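Duda Community Workshop
Bench and Back Table Safety Walk-Through, December
Walked by: Rhonda Hawthorne
Copy to: Bogdan Sowa, Radosław Grabowska

Good morning, all, and thank you for leaving me the good clipboard. I took my time over this one, so please bear with me if the comments run on a bit. Marks are OK, FIX (before the next open Saturday) or WATCH (look again next month).

1. Walkway in front of the tables clear, no bags on the floor
OK. Much better than last time, and I didn't have to move a single backpack!

2. Table cloths lying safely, nothing hanging where a knee or a stool can catch it
WATCH. The black cloth does like to bunch up. Give it a tug from the back corners when you set up, and if you find yourself doing it more than 2 times in an evening, come and see me about clips.

3. Glue guns unplugged at closing and stood on the tile to cool
FIX. I know we all mean to. Bogdan has offered to put a second tile at the end of the table so there's always one within reach (thank you, Bogdan).

4. Tape, blades and small tools back in a tray
OK for tape. The cardboard tray is doing fine for now, though I would dearly love something sturdier once the Jovberg order comes in.

5. Small parts kept in lidded cases
OK. Please press the lid down all the way along, both ends, before you carry one anywhere.

6. Dish rack sound, rods straight, no sharp ends
OK. I ran a gloved hand along every rod and found nothing to snag on. It's a handy thing for standing flat pieces in, but do keep heavy ones off it.

7. Power strips off the floor, cords not pinched or stretched
WATCH. Loops of cord behind the rack should be gathered with a hook-and-loop tie, and the strip switched off by whoever locks up.

8. Wall paint and surfaces
WATCH. Scuffs and a little white speck or two, nothing that worries me. Radosław has over half a can of the Hotton paint left if anybody feels like an afternoon of touching up.

Back table, for items 2 to 8:
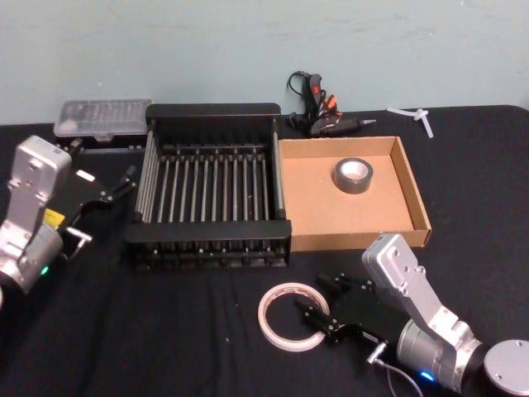
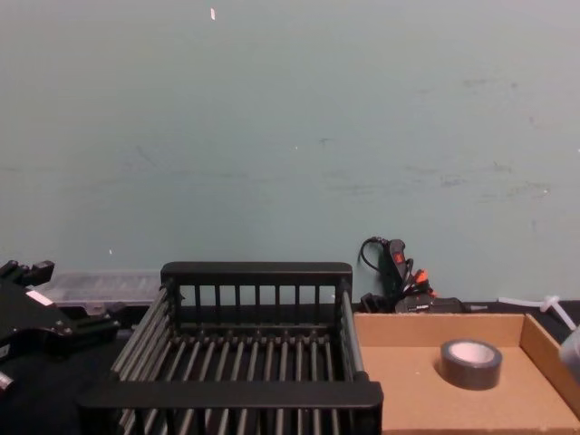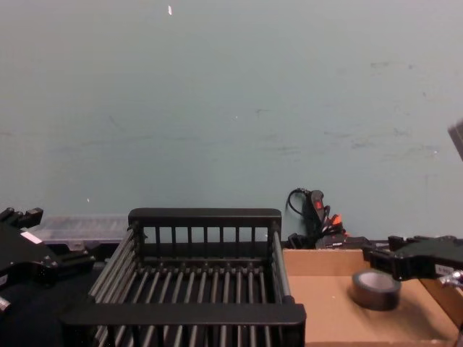
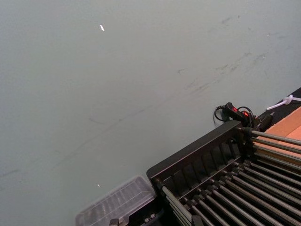 9. First aid box stocked and sealed
FIX. We are down to 5 of the small bandages and the burn gel is past its date. I'll pick some up on my way in, so please don't all buy it at once like we did with the tea bags.

10. Extinguisher tag current, pin in place
OK. Tag signed, gauge in the green.

Follow-up on the FIX items is with me. If you think I've been too hard or too easy on something, write it on the back of this sheet and I'll gladly walk it again with you.

Rhonda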